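Okay friends, the tour thread I promised back in December. Get a coffee, I am not known for keeping things short.

1/ Tamara Koval is going back on the road with her piano and her songs, and for those of you who've only joined me lately, she is the reason I started writing about musical theater at all. I heard her play a half-finished score in a rehearsal studio years ago, sitting on a folding chair with my coat still on, and I walked home the long way so I could keep humming it.

2/ The new show is called Lata. It's a song cycle more than a musical (no set, hardly any talking), and it follows one family across four kitchens. She wrote the first songs right after her last musical, Gasser, closed, and you can hear that she was tired and a little sad and also sort of relieved. I mean that as high praise.

3/ Opening night is 5/31/24 at the Udard, which is the room I would have picked for her if anybody had asked me. It has 173 seats, and the back row is close enough that you can hear her breathe in before a verse. I've sat in every part of that house and I still like the left side best, where you get her hands. 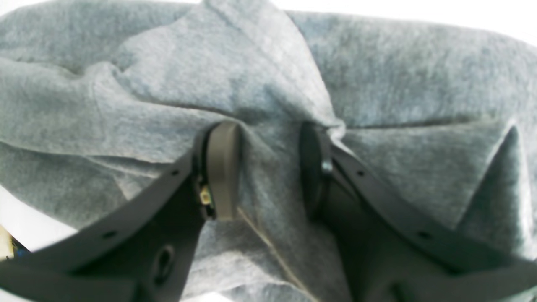 Gray fleece, up close.

4/ If you're new to her work, please don't feel like you need to study first! But if you want somewhere to start, I'd go with the Gasser cast recording, and I'd go straight to the second act. The first act is charming and busy and full of people coming through doors. The second act is where she slows down and lets one person stand still and sing, and that's what Lata is like pretty much all the way through.

5/ A word about the band, who deserve more love than they get. It's piano, cello, upright bass and one very patient percussionist, so 4 players if you count Tamara, and I do. The cello part in "Good Plates" is carrying half the story by itself. I heard it at an open rehearsal and had to look at the ceiling for a while – I'm a crier, most of you know this by now.

6/ People keep asking me whether she'll do the older songs. She told the crowd at that same rehearsal that she'd keep room for a few at the end and that she'd pick them on the night, depending on how her voice felt and what people yelled out. 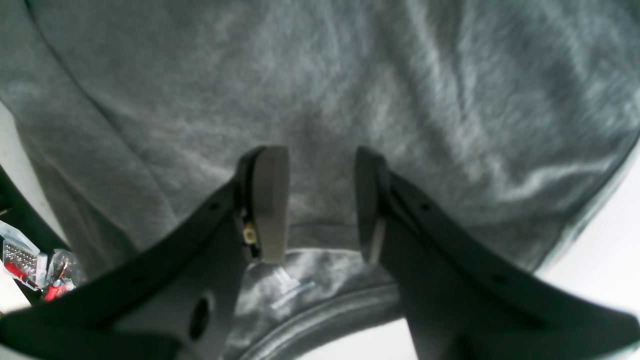 7/ So if you have a favorite, yell it out. I'm going to be yelling for "Ferry Weather," which she cut from Gasser in previews and has only sung in public a couple of times since. It has that odd little key change before the last chorus where you think she's made a mistake, and then the whole thing opens up and you feel silly for doubting her. My sister and I have argued about that key change over more than one holiday dinner. She thinks it's showing off. She's wrong, and I love her, and she's coming with me.

8/ After the Udard the show goes out for 5 more stops, mostly smaller houses, plus one great big one at the end that holds 3,000. I'll admit I'm nervous about that last one. These are quiet songs. Then again, I once heard her sing without a microphone in a church hall with the heat clanking, and you could have heard a program drop, so maybe I should worry less and trust the woman who's been doing this her whole life.

9/ For those of you who can't travel, Flimix is filming one of the dates. I don't know yet which one, and I don't know when it'll be up to watch. I'd rather wait for a proper announcement than start a rumor in my own thread. When I hear, I'll post it here and pin it.

10/ I've also had a lot of messages asking if this is a good one for kids. I think it depends on the kid, as usual. There's nothing rude in it, but it's a sit-down evening with long quiet stretches and a song about a grandmother's funeral. My nephew is eleven and he'd be happy as a clam. His brother would be under the seat by the third number, bless him.

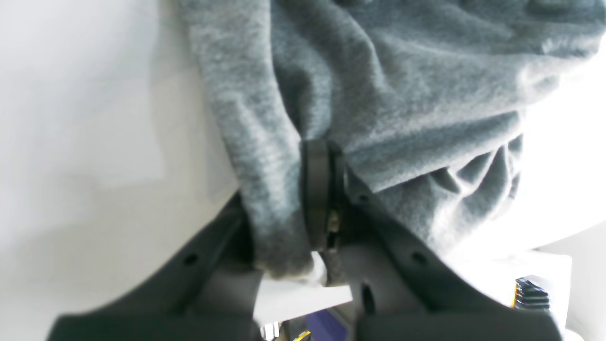 GETTING THERE AND OTHER PRACTICAL THINGS

11/ The Udard's front doors open an hour before the show, and the seats open half an hour after that. The lobby is small, so if you don't like a crush, take your time over dinner and stroll in later. There's a bench by the coat check that always seems to be free. Please leave it for somebody who needs it.

12/ There's no intermission. The whole thing runs straight through, encore and all, so plan your drinks accordingly. I learned this the hard way at a different show, and I spent the last three songs doing math in my head when I should have been listening.

13/ The songbook will be on sale in the lobby, and it's the real piano parts, with her fingerings, no simplified versions. I play badly and I'm buying it anyway. I'll get through the slow ones by fall if my neighbors hold out.
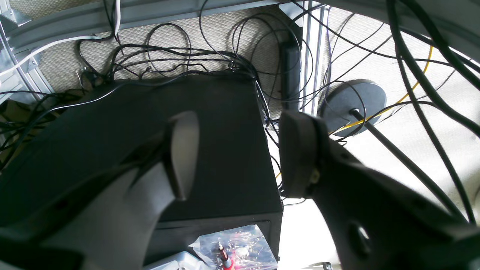 Is Tamara signing after the show?
She plans to come out to the lobby after opening night, once she's had a few minutes to herself, and she'll sign songbooks and programs. For the other stops it's going to depend on the house, so ask at the door when you get there.

14/ One more thing on that, from a person who has stood in many of these lines. Tell her which song it was for you. She remembers those conversations, and she asks questions back. The last time I got to the front, I'd prepared a nice clever sentence about harmony, and what came out of my mouth was "I played it in the car when my dad was sick." She put the pen down and we talked about dads for a bit, and the people behind me were very kind about the wait.

15/ All right, that's the thread. I'll be on the left side of the house in my green scarf, with my sister, who will tell you her opinion of the key change if you give her half a chance. Come say hi. And send me your encore requests in the replies, because I'd like to know what I'm going to be yelling against.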